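Campaign at the kitchen table: tips for folding, sticking and storing

Council elections in Dirkby are a small affair, and most of the work for them is made in ordinary homes. Our list for the Rastwood ward has no office. We have kitchens, one garage and a good stapler. These tips come from three elections, two of them lost.

Leaflets

Ask the printer if the leaflets can come already folded. At Bhuiyan the folding costs extra, so we do it ourselves. If you fold at home, make first a sample and write on it FRONT with a thick pen. Keep it in the middle of the table until the end of the evening. Tired people fold the wrong way.

Use the back of a spoon to press the fold. A ruler works too, but a metal one can leave gray marks on white paper.

Count the leaflets by weight. Put 32 of them on the kitchen scale, write down the grams, and then weigh each bundle to the same number. It is much quicker than counting by hand.

Rubber bands must be wide. The thin ones cut into the edges, and then the top leaflet of each bundle looks old before it arrives to the mailbox. A strip of paper with a bit of tape is even better.

Paper that was in a cold car curls when you bring it in the house. Leave the boxes closed in the room overnight before you start to fold.

Addressed letters

Sort by street before you put the letters in envelopes, not after. Odd house numbers in one box, even numbers in another – the person who walks will thank you for it.

For closing the envelopes, a damp sponge in a saucer is enough. Put a folded dish towel under the saucer. Change the water when it becomes cloudy.

If you print labels at home, print one page on plain paper first and hold it against the label sheet in front of a window. You will see at once if the names fall between two labels.

Yard signs

Our signs are corrugated plastic on wire legs. To push the legs in hard ground, make the hole first with a long screwdriver. Push the legs with your foot on the lower bar and never hit the top of the sign.

Wash the signs when they come back. Lukewarm water, dish soap, a soft brush. Let them dry standing up, with some space between them, because water stays inside the channels for days. In September I opened a stack which was put away wet in spring, and the smell was really strong.

Old stickers with the date of a past election can be removed with a hair dryer and a plastic card. For the glue that remains I use Undeo, a few drops on a rag, and wash after with soap. Try it on the back side first. On one sign it took away also the blue ink.

Store the signs flat, no more than 40 in one stack, or the lowest ones get bent. Keep the wire legs apart in a bucket with the points down.

Buttons and rosettes

Pins rust in a bathroom or a damp cellar. A jar with a lid is good, with a spoon of dry rice in a small paper bag.

Ribbon for rosettes frays less if you cut it at an angle. Iron it on low heat under a cotton cloth.

Protecting the table

Paste, markers and wet envelopes are hard on furniture. An old bedsheet folded double is better than newspaper, whose ink goes on the hands and from there on the leaflets. For cutting, use a proper mat or a thick piece of cardboard. Tape everything to the underside of the table and not on the top, as some tapes pull off the finish.

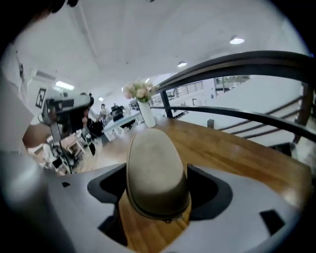

Polished wood needs a cover before the glue comes out.

White rings from cups can sometimes be rubbed out with a soft cloth and a very little furniture wax, always along the grain. Marker is more difficult. Begin with soap and water, and test anything stronger in a place where it is not seen.

Feeding the people who fold

Serve food that is eaten with a fork. Chips are the enemy of white paper. Soup is fine if there is another room for it, and we stop at seven so that everybody eats together, with the boxes closed. On our last Wednesday evening we finished 128 bundles and one big pot of lentils.

Put the drinks on a separate chair or stool, lower than the table. A cup that falls from there wets only the floor.

After the vote

Take the signs down soon, also the ones in gardens of friends. In our town there are 2 days for it, so please check the rule where you live. Leftover leaflets with one blank side make good shopping lists. The glossy ones go to the paper recycling, after you take out the staples.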